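About Tollham

Tollham writes the software that sits between a robot's cameras and its fingers. We don't make the robot. People send us theirs, usually with a polite note about how well it worked at the trade show.

We started in a rented room in April, with one desk and a planner that took 60 seconds to decide how to pick up a spoon. The planner now takes less time than that. The desk is the same.

Our main product is Varkness, a grasp planner for clutter. Give it a bin of things that don't match, lying whichever way they landed, and it returns a list of grasps with a score for each. It also tells you when it has no good idea, a feature we had to argue for and our customers now like best.

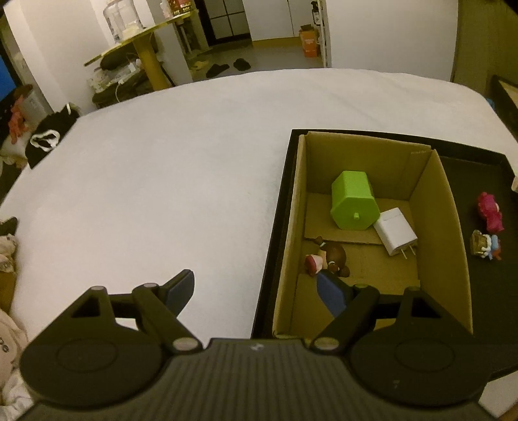 Small, shiny and oddly shaped things are where most planners start to guess. A toy on its side has a dozen places to grab it and maybe two that hold. Varkness checks finger clearance against the walls of the container before it ranks anything, so the grasp at the top of the list is one the hand can reach.

Then there is Sunitz, our replay tool. It lines up camera, joint and planner logs on one timeline and lets you step through a bad pick as slowly as you can stand. The bug tracker behind it is at 2811 tickets, and we are fond of perhaps 5 of them.

Thái is the test suite. It runs 600 picks against every release, overnight, and leaves its opinion in our inbox before breakfast.

We answer our own support mail. Send logs.

Page updated 2018-02-26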